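明装防水配电盒，透明翻盖能不能长期保持打开？敲落孔应该怎么开？

Lorraine Tapley

手上有一只灰色明装塑料盒，透明翻盖，准备装在车库外墙，里面放两只断路器和一只剩余电流保护器。商家页面写的型号是 Helta 226，没有附说明书，只有一张开孔图，图上尺寸还是手写的。

想弄清楚几件事。第一，接线和调试阶段翻盖要一直开着，铰链会不会受力变形，需不需要先把盖拆下来。第二，盒体前面有一排圆形敲落孔，我只用其中一个进线，其余不动，这样防护等级是否还成立。第三，外墙是空心砖，固定孔打穿背板以后怎么密封。 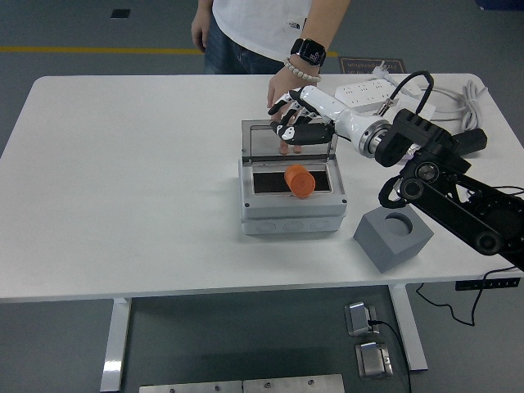

翻盖的问题我先在工作台上试过，试的时候盒子平放，没有上墙。担心的是上墙以后重力方向变了，盖子打开时全部重量由两个塑料铰点承担，和平放时完全不同。平放时盖子可以在盒体后侧立住，手离铰链远，操作没有妨碍；上墙后如果盖子向上翻，就需要另外有东西撑着。烟灰色透明料本身不软，但铰链处壁厚较薄，我手上没有合适的量具，无法给出数值。另外，车库外墙朝西，下午日照时间长，塑料老化也在考虑范围之内。

希望有装过同类盒子的人说一下做法，最好注明用的格兰头规格和密封胶种类。

Iñaki Calvo

按顺序答。

翻盖：上墙前确认铰链方向。多数明装盒的盖向上翻，调试时用一段扎带把盖吊在上方的固定点上，铰链就不承重。能拆的盖建议拆，方法是开到接近垂直，从一侧轻压铰轴，听到脱扣声即可取下。压不动就停，说明是一次性卡入结构，硬拆会裂。低温下塑料变脆，我在二月拆断过一个，Roussel 的旧款，之后冬天一律先把盒子拿进室内放一晚再动。

敲落孔：未敲开的孔不影响防护等级，前提是薄壁完整。敲之前把内部导轨和器件全部取出，盒子开口朝下扣在软垫上，用平头螺丝刀柄从外侧敲，先敲边缘再敲中心。毛刺用刀片修平，否则密封圈压不实。要求高的话不要敲，直接用阶梯钻在薄壁处开孔，孔边更干净。进线尽量放在底面，线缆在盒外留一个向下的滴水弯。

格兰头：先量线缆外径，再按夹紧范围选，不要按孔径选。线径落在范围中段最好。我用的是 Drumau 的尼龙款，孔径 21 毫米，锁紧螺母在盒内，密封垫在盒外。常见错误是垫片放反，装完看不出来，下雨才知道。

固定：空心砖不要用普通膨胀管，用加长的空心砖专用管，钻孔时关掉冲击。盒内如有预留的独立固定柱，优先用它，螺丝孔在密封圈以外，不破坏防护。没有的话从背板打孔，螺丝头下加橡胶垫圈，再用中性硅酮胶封一遍。酸性胶会腐蚀铜件，气味也重，不要用在盒内。

盒体上沿与墙之间打胶，下沿不打，留给积水排出。 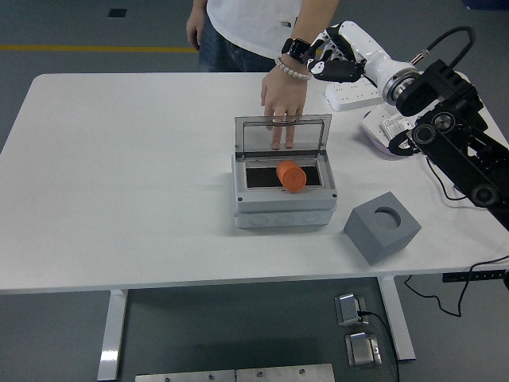

Zosoria 对上面最后一条有不同意见，认为下沿不打胶只适用于平整墙面，粗糙抹灰面应当下沿也打，中间留一段 100 毫米的缺口，否则虫子会从缝里进去做窝。他的盒子在沿海装了几年，背后清理出来的泥巢比盒子本身的问题还多。另外他提醒，剩余电流保护器装完要按测试钮，并用仪表测一次动作时间，只按钮不测不算完成验收。朝西的墙面建议加一块遮阳板，断路器在高温下要降容使用，具体系数查器件资料，不要凭印象。

没有电工资格的话，盒子可以自己固定，进线和接线请有资质的人做，送电之前先测绝缘电阻。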